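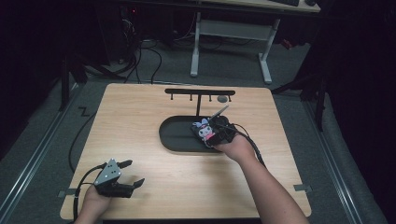
Subject: Re: Bendano handheld gripper pair, evaluation notes
From: Arsen Kobzar

Kwabena Arthur wrote on Wednesday:
> We are close to ordering the Bendano pair for the Ondport
> site. Before I sign off: does tracking hold up when both
> units are close together, and is the cable a nuisance?
> Sutherland quoted 2340 for the pair, 2952 with the support plan.

Tracking first. I logged 2000 short episodes over the tray and hook rack tasks. 19 had to be discarded for pose jumps, nearly all of them with one unit passing over the other. With the hands side by side I saw no difference from single-unit use.

The cable is a nuisance. Each unit has its own, and the right one drags on the tabletop when you reach across. Route it over the forearm or budget for a ceiling drop. Connector strain relief is adequate.

Fingers: fine on a tray rim, poor on small flat parts. A disc lying on the table takes several attempts to pick up. Purora sells a softer fingertip that is supposed to fit, but I have not tried it.

Calibration takes around five minutes per session and must be repeated if the table moves. Tape the table down.

I would take the 2340 option. The support plan covers firmware and phone hours, and the firmware is already on their download page. Ask Sutherland whether spare fingers are included, as the quote I received did not list them.

Arsen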